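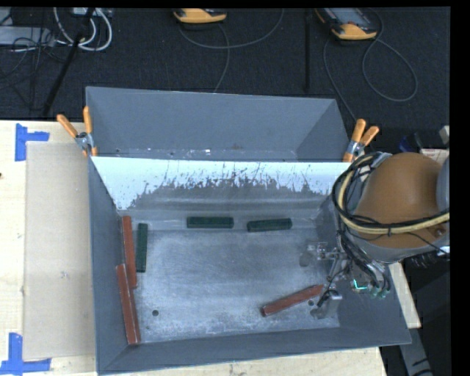 6/24/18

String session at Lildale, room B. Quartet for Jumoron, three tracks, then pickups on the Sowa cue from March. Writing this up the same evening while I can still read my own log sheets.

Load in at nine. Piano was still in the middle of the floor from the night before, so we lost the first half hour moving it against the long wall and putting the blankets over it. It rings along with the cello if you leave the lid up. Lid down, blankets on, pedal checked.

Layout: semicircle, violin 1 on the left, violin 2, viola, cello on the right. Lucyna asked to swap viola and cello after the first run-through because she couldn't hear the viola line under the click. We swapped, and kept it that way all day. If anyone opens these sessions later and the panning looks backwards, that is why. Track names are correct, the printed seating plan isn't.

Mics: main pair above and a little behind where a conductor would stand, spots on each player, one pair of omnis at the back of the room. Cello spot started too close to the f-hole and got boomy on the low C. Pulled it back and aimed it at the bridge. Better, still some buildup, and I put a high pass on the monitor feed only. Nothing printed. All tracks are flat to disk.

Preamps: everything on the Skerkham rack except the room pair. Channel 5 on the Skerkham crackles when you touch the gain knob. Fine once it's set. I set it with the spot muted and then left it alone. Needs contact cleaner before the next booking – please don't patch a spot mic through it until that's done.

Headphones: closed cans for all four, one ear off for both violins as usual. Click bleed on violin 2's spot in the quiet intro of the first track. Turned the click down and swapped the sample from the sharp woodblock to the dull shaker. Bleed gone from the spot, still faintly there on the main pair if you solo it. I don't think it survives the mix but check bars 1 to 8.

Track one. Full takes first, then sections. Take 4 is the keeper for the verse. Chorus comes from take 6, where the bowing finally matched. The part had slurs over the barline that nobody wanted, Lucyna penciled in new bowings and I photocopied them for the other three. Marked parts are in the blue folder. The PDF on the drive is the old version.

Track two. Mostly pads. Doubled the whole quartet twice, with the violins trading parts and chairs on the second double so it doesn't phase. Players moved their chairs back a step for the last layer. That layer is quiet and needs gain in the mix, not a mistake in level.

Track three was the slow one. Tempo map in the session had a ritard that wasn't in the score, so the first two passes fell apart at the same bar. Fixed the map, saved as a new version, and gave a two-bar count into the fermata. Violin 1 retuned after the break, as did everyone else, to 440. I checked the guide piano afterward and it sits a hair above that. Left it. If the strings sound flat against the guide, tune the guide.

Sowa pickups after lunch. Only the last phrase, cello alone, then viola and cello. Tried to match the March sound from my old notes, and the notes said "same mic, same place" with no distances. So I used my ears and got close. Distances this time, for next time: cello spot 50 cm from the bridge, viola spot 50 cm above and slightly in front. Room pair 200 cm up.

Noise: air handling cycles every 25 minutes and you can hear it come on in the room pair. Switched it off at the panel for the Sowa pickups and back on during playback. It got warm and the tuning started to drift, so don't leave it off for a full session. One chair creaks. I taped an X under the seat and put it in the hallway.

Backups: session copied to both drives, checked that the copy opens on the second machine. Rough mixes not done. Lucyna wants to hear the track one chorus with only the main pair, before any spots go in, so make that bounce first.

To do
Contact cleaner on channel 5
Replace PDF with the marked parts
Correct seating plan in the session folder
Bounce chorus, main pair only
Return the borrowed stand lights – one still has a dead battery
Ask Jumoron which tempo map they are mixing from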